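Skolell School of Real Estate
Residential Practice I - Unit 8: Measuring and Reporting Living Area
Instructor: Jingyi Qian

Purpose of this unit

The size of a house is one of the first figures a buyer reads and one of the figures most often disputed after closing. This handout sets out the terms used in the course, the method students are expected to follow in the measuring assignment, and the wording accepted in a written listing.

Terms

Gross living area: finished, above-grade space that is suitable for use throughout the year. It is measured at the outside face of the exterior walls for detached houses.

Above grade: a level that lies entirely above the surrounding ground. For the purposes of this course, a level that is partly below ground on any side is treated as below grade, whatever the quality of the finish.

Finished: having walls, floors and ceilings of a kind generally accepted for interior living space. A painted concrete floor in a converted garage does not by itself meet this standard.

Accessory space: garages, open porches, decks, unheated sunrooms and storage rooms. These may be described in the listing but are reported apart from the living area.

Method

Begin at a front corner and proceed around the building in one direction, recording each wall to the nearest tenth of a foot. The sketch should close: the total of the walls facing the street must equal the total of those facing the rear, and the two sides must agree in the same manner. If the sketch does not close, the walls are measured again. Figures are not to be adjusted at the desk.

Upper floors are measured separately. Openings to the floor below, such as a two-story entry, are deducted from the upper level. Stairs are counted with the level from which they descend. Under sloping ceilings, only the area with a ceiling height of at least five feet is included, and at least half of the finished area of that room must reach seven feet.

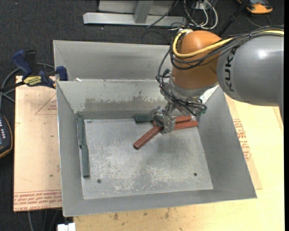
Figure 1. KUKA robotic arm over a gray metal bin.

Worked case: the Prarov house

The Prarov house is a detached two-story home with a finished basement. The owner's earlier listing gave its size as 3,035 square feet. A student team under Boyang Kong measured the exterior and found that this total included the basement, which is below grade on three sides and has an area of 918 square feet. The gross living area is therefore 2,117 square feet.

The basement retains its value to a buyer and should appear in the listing - but on a line of its own. An acceptable entry reads as follows:

Living area 2,117 sq. ft. above grade. Finished basement 918 sq. ft. Measured from exterior.

An entry such as "over 3,000 sq. ft. of living space" is not accepted in this course, even where the basement is mentioned elsewhere in the remarks.

Sources of size information

Every stated size must be accompanied by its source. County records, builder plans and prior appraisals may be cited, provided the source is named. Builder plans require particular care, as the house may have been altered during construction. Where two sources differ, both are kept in the file and the student notes which one was used.

Assignment

Students will measure the Okeke house and submit a closed sketch, a calculation sheet and a listing entry. The rear addition is to be treated as a separate rectangle. Bay windows are included only where the floor extends into the bay.

Work is due in November. Late sketches lose one grade unless an extension has been approved in writing.

Reading for the next unit: Flemach course packet, Chapter 8, "Room Counts and Bedroom Requirements."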